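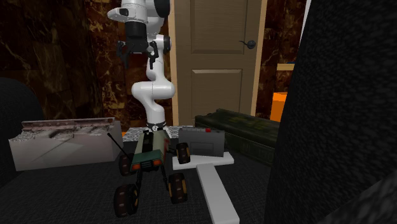 Hakala Square closing in June

jxie_rostirstead
Notice on the bus shelter says the east side of Hakala Square gets fenced off Monday. Sewer and water lines first, then new paving. Anyone know if the Studton Street lot stays open?

MenakaS
Lot stays open but you lose the 12 spaces closest to the square. My shop is on that side and we got a letter. Deliveries have to be done before 7 a.m.

t_hettiarachchi
The pipes need doing, no argument. I don't see why they have to pull out the brick at the same time. It has plenty of years left in it.

FBarua
Have you pushed a stroller across it lately? The brick has heaved all along the north end. Good riddance.

t_hettiarachchi
So relay it. The city has a yard full of old brick.

Habibur P.
Plan I saw at the library keeps 1,000 square feet of brick by the bandstand. The rest is concrete with 5 new trees.

MenakaS
Trees are fine. I'm more worried about foot traffic. When they did Stusach Avenue the sidewalk was shut a lot longer than they told us, and two places on my block never reopened.

FBarua
Stusach was a full road rebuild though. Not the same job.

MenakaS
Same promises in the letter.

jxie_rostirstead
Is the farmers market moving?

Habibur P.
Yes, to the school lot on Studton. They'll have 600 feet of curb for the stalls, more than they have now.

t_hettiarachchi
And no shade at all.

jxie_rostirstead
Thanks all. I'll park behind the library for now.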